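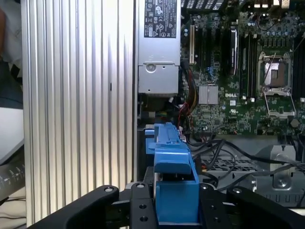 Inside of a desktop computer, power supply at the top

Hello all, and thank you for the kind words about the Grestwood sculpture walk.

On Friday someone wrote:
> Is the Pustel mobile meant to hang so low? I nearly walked into it!
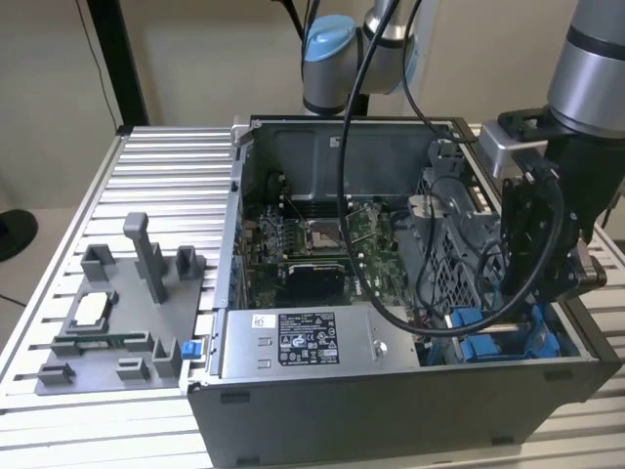 Pustel liked people to brush past the work and set it swinging, so yes, low is right. For anyone who hasn't seen the later reliefs, they have a wonderfully crowded look, and I love them.

Two of them are coming to us from the Agarwal collection.
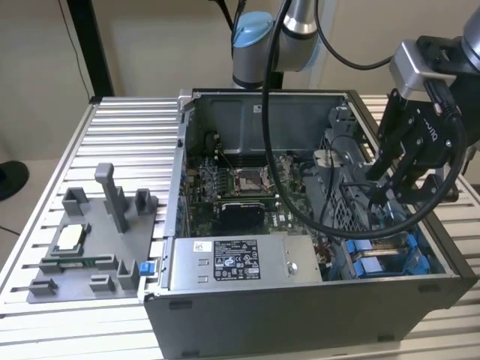
Can children touch the mobile?
Gently, with one hand, and please keep them off the wires.

I do hope lots of you bring grandchildren!

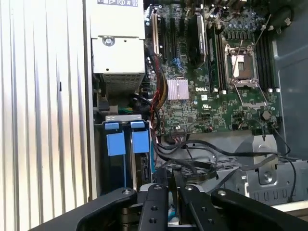
Grinix wrote back to ask whether the bronze by the gate will stay through January, as it looks so well in frost. It will, and I'm delighted.

Warmest wishes to you all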